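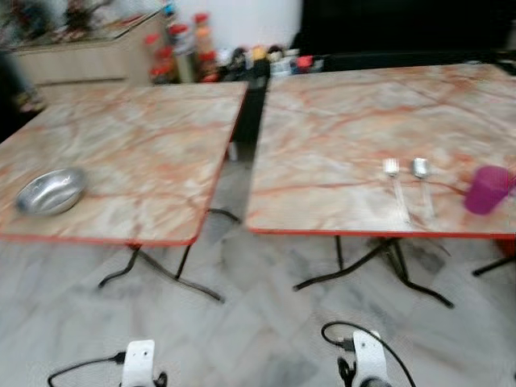 Our project asked how local news covers a missing hiker once the first day is over. We read 35 stories on the Pasby trail search, from the first alert in March to the last update, and marked who was quoted in each one. The most fun part was comparing the police statement with what friends told reporters. We laid the two out parallel, like the fork and spoon on the red-edged table, and read straight across. The differences jumped right out! 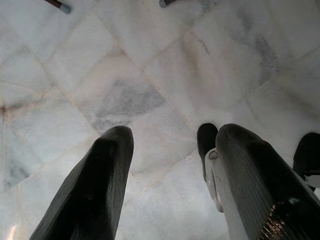 Friends were quoted in 19 of the stories, far more than we expected. They talked about camping skills, old trips and what was in the backpack. Police mostly gave places and times, and they were careful to say when something was not confirmed. The Parodgate paper kept that caution in its headlines. The Baltgate site often dropped it, so "may have been seen" turned into "seen" by evening.

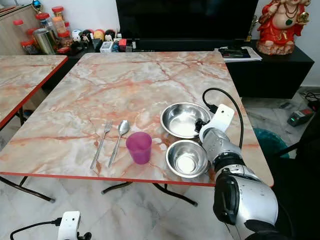 We loved tracing one sighting from story to story (it took a whole afternoon and a lot of tape on the wall). By the fourth version the gas station had become a campground, with no source given for the change. Next term we want to try the same method on the Tuominen Lake search and add radio reports.

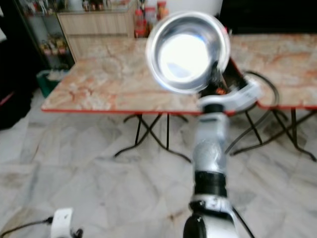 Figure 4. Steel bowl held up in front of the table.

Related projects
Who Gets Quoted First?
Reading Police Statements Closely
Tip Lines and Small Towns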